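Questions about the shared table at Pindlow, last updated Oct 16, 2021.

## Using the table

**Who can use it?**

Anyone with a key to the building. You don't need to book. If someone is already sitting there, ask before you spread your things out.

**Can I leave my things on it?**

For the day, yes. Overnight, no. The floor is cleaned early and the table gets wiped at the same time, so anything still on it is moved to the shelf by the door. Things stay on that shelf for five days and then go to the charity shop.

**Does the same rule apply to boxes?**

Yes. Large boxes are the thing we get asked about most. You can unpack a delivery on the table, but please flatten the box afterwards and take it down to the paper bin. A box left on its side takes up the space of two people, and smaller things get pushed up against it and forgotten.

**Where do mugs go?**

On a coaster while you are using them, and back to the kitchen when you have finished. The black top shows rings very quickly. If you can't find a coaster, a folded paper towel will do.

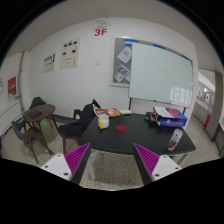 *The table by the white wall, with a white mug or container, a dark red disc and a large box on top.*

**What should I do with magazines and leaflets?**

Read them and put them back in the rack. We take out the old ones every September. If you bring in your own, write your flat number on the cover, or we will assume it is for everyone.

**I found a toy or a small gadget. Where should I hand it in?**

Put it on the shelf by the door with a note saying where you found it. Please don't put loose parts in a drawer — they are very hard to match up later.

## Cleaning and care

**What can I clean the top with?**

A damp cloth and a drop of washing-up liquid, then a dry cloth. Don't use scouring pads or anything with bleach in it. We buy Varka cloths for the kitchen and you are welcome to take one. Used cloths go in the bucket under the sink.

**Something has spilt on the floor. Is it a problem?**

Terrazzo copes well with water, tea and most food. Wipe it up soon and it won't mark. Vinegar and lemon cleaners can dull the surface, so please keep those for the bathroom taps.

**Can I move the table?**

You can turn it or pull it away from the wall if there are at least two of you. Lift it by the ends. Dragging it is noisy for the people below.

**May I hang my coat over the chair?**

While you are in the room, yes. There are hooks in the hall for longer stays, and wet coats should always go there.

**One of the chairs is loose. Who fixes it?**

Write it in the repairs book in the hall. Please don't tighten the arms yourself — the wood has split on one chair already.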